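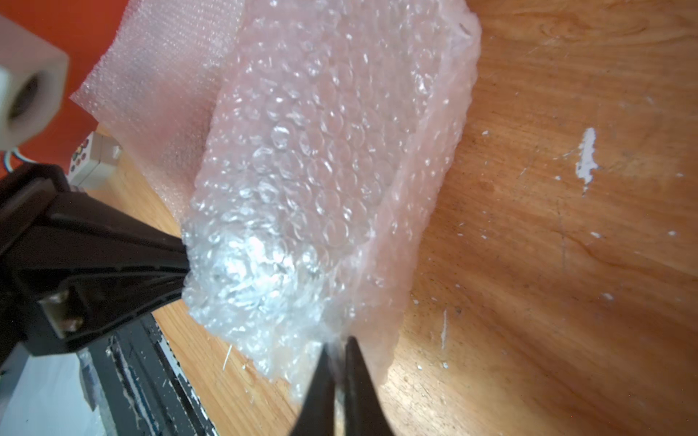 Marisol Contreras wrote:
> The haze over Phelan ruined the sunset again. Is anyone going up Saturday, or should we wait until it clears?

I'm going up. Haze is fine with me if there's some high cloud, and the sun gets a good red edge in it. Last September I took 269 shots from the Fesside lot and kept 5.

List home | Threads | Authors | Search
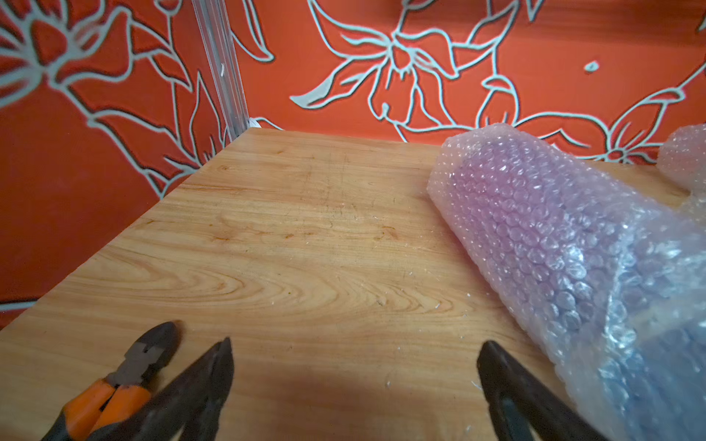

The lower lot closes at dark, so park by the gate and walk the last 15 minutes. Bring a flashlight for the way down. Yareli Robles has the gate code if you need it.

Kojo Akpalu

Filed under: Sky Watching, Sunsets & Sunrises
Search this list Go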